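Why does stone have lines in it?

Maybe you have a counter in your kitchen that feels cold and hard when you put your hand on it. Maybe it has thin lines that go in all directions, like small rivers on a map. These lines are called veins. No blood is in them, of course!

Many of these counters are made of marble. Marble was once another stone, called limestone. Deep under the ground it was pressed very hard and became very hot, and slowly it changed into marble. Other minerals were mixed in the stone too, and they made the colors and the veins. Marble can be white, pink, black or green.

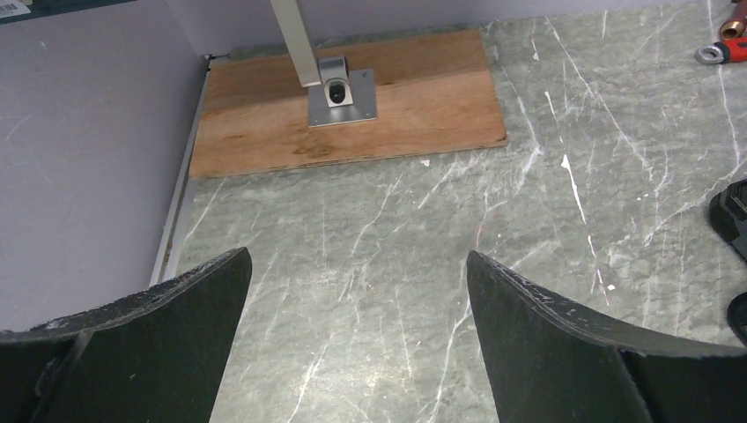 Marble with white veins, and a wooden board on top.

Wood has lines also, but they have a different story. The lines in wood are called grain. They come from the way the tree was growing. Every year the tree makes a new layer under its bark, and when people cut the wood, we can see these layers as stripes.

Try it at home! You need a sheet of paper and 2 crayons. Put the paper on a piece of rough wood and rub softly with the side of a crayon. Then do the same on a smooth stone. On which one do you see more lines?

In the town of Orkberg the children of the Bollia club made 4 rubbings each and hung them on the wall. The stone ones were almost empty. Can you guess why? Touch the veins with your finger and think about it.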